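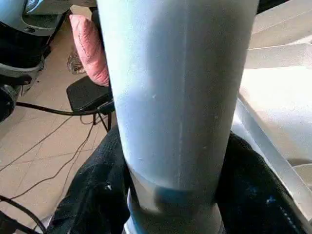
Figure 4.1 A pale blue cylinder with a darker blue band near its lower end.

Chapter 4
Keeping Tissue Alive Outside the Body

A slice of liver is a demanding houseguest. It wants oxygen, sugar, a steady temperature and somebody to carry out the trash, and if any of these is late it begins to die without filing a complaint. Most of this chapter concerns the many ways of being late.

In Chapter 3 we treated diffusion as a law of nature. We now treat it as a landlord. Oxygen moves well enough through a thin layer of cells, but a thick slice uses it up near the surface and leaves the middle to fend for itself. Margareta Vasiliu met this problem in her first November at the Clurau laboratory, when she cut 30 slices by hand and lost all but 2. Her notebook entry for that day reads, in full, "Thinner."

Pumping fresh medium past the tissue helps, up to a point. Flow that is too slow starves the cells – flow that is too fast peels them off and sends them down the drain. Section 4.2 sets out the Manalo chamber, which manages a fair compromise and leaks only at the fittings. Section 4.3 follows Shiela Calimlim's work on pulsed flow. Readers who dislike differential equations may skip Section 4.4, though the problems at the end of the chapter will know.

Before you begin, review: partial pressure, Fick's first law, and the units you got wrong last time.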